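Endeck Owners and Operators Board
Hands and Grippers > Setup and Care

Left hand grip drifts after warm-up, cup stacking cell

flamackay
Posted 03/06/2024

We run a two-arm cell on a carpeted table, with a screen around the back and right side. The left arm has the humanlike hand and does paper cups. The job is to pick a cup, turn it over and set it on another one that is already upside down.

First 50 cycles are fine. After that the thumb closes a little further each time and the cup either ovals or comes down crooked. Hand is on the Endeck driver, stock grip settings, thumb limit at 80. I re-zeroed it in April and it has not been touched again. Wrist bolts are tight. No faults in the log.

What would you look at first?

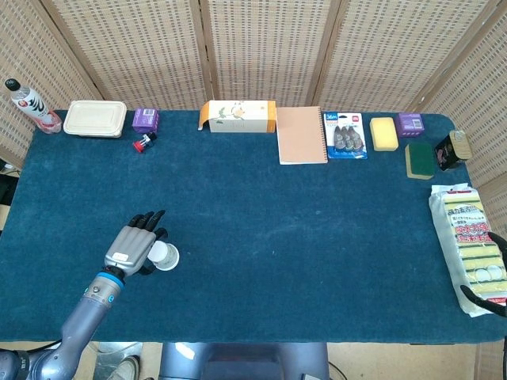
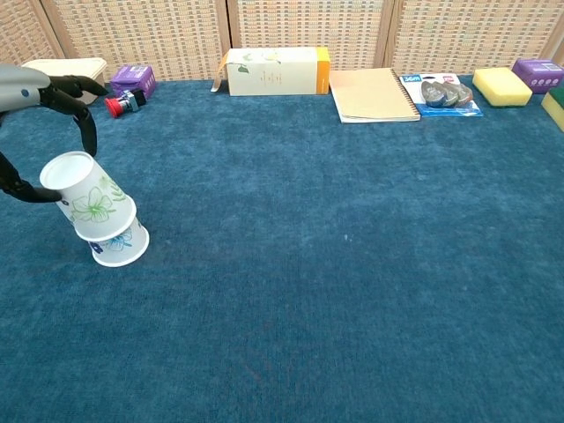 Things I have done already: swapped the hand cable, restarted the driver between runs, and tried a new sleeve of cups. The cable made no difference. The restart buys me a few good cycles and then it goes back to the same thing.

zulau_tech
What is the zero routine doing? If you zero with the hand cold and never again, the thumb tendon takes up slack as it warms and your closed position moves. We re-zero every 100 cycles on ours at Zulau. It takes less time than a coffee refill.

flamackay
Zero is done once at power-up. I can add it to the loop, but I would like to know the cause before I cover it up.

G. Sheehan
I would leave the zero alone and look at the table. Short carpet gives a bit under load. You teach the release height once, the pile packs down where the cups go, and then the lower cup is sitting lower than the arm thinks. Put a straightedge across it.

zulau_tech
That would explain a bad release. It does not explain the thumb closing further.

G. Sheehan
She said the cup ovals OR comes down crooked. Could be two faults. I have had that more than once.

Thaís R.
Agree with Glenys that it may be two things. On the thumb, check whether the driver is in position mode or force mode. In position mode on a paper cup you are asking for trouble. The wall is too soft to push back. We went to force mode with a low ceiling and stopped crushing them.

Also, clean the fingertips. Paper dust builds up on ours and the cup slips down before it holds. Damp cloth, no solvent, let them dry. Once a shift.

lamont_f
Force mode on that hand is noisy at the low end. I would not use it for anything under a full water bottle. Stay in position mode, back the thumb limit off from 80 and slow the close.

Thaís R.
It was noisy on the old firmware. Ours has done 400 cups this week with no complaint.

lamont_f
Fair enough. Mine is still on the old one.

flamackay
Update. I logged the thumb encoder against temperature as zulau_tech hinted. It moves, and it moves the same way as the motor warms up. Pulled the back cover and the tendon tensioner on the thumb was loose by a full turn. The lock nut had no thread locker on it – I may have left that off in April, I can't find it in my notes.

Set the tension again with the gauge, put a drop of the blue stuff on the nut, re-zeroed warm. The thumb stayed put for 100 cycles.

Still get a crooked one now and then. Straightedge shows a low spot in the carpet where the stack goes, so Glenys was right about that part.

G. Sheehan
Move the stack spot over by a cup width and re-teach the height. Or put a hard mat under it.

flamackay
Moving it is easier. The mat shifts when the other arm works that side.

bergthora_k
Reading this with a loose tensioner in front of me on the same model, from the Leckie cell. What torque did you use on the lock nut? The manual has it for the index finger only.

flamackay
Same as the index. I asked Drandach support and they said all the fingers share the part. Ask them for the sheet, they will email it.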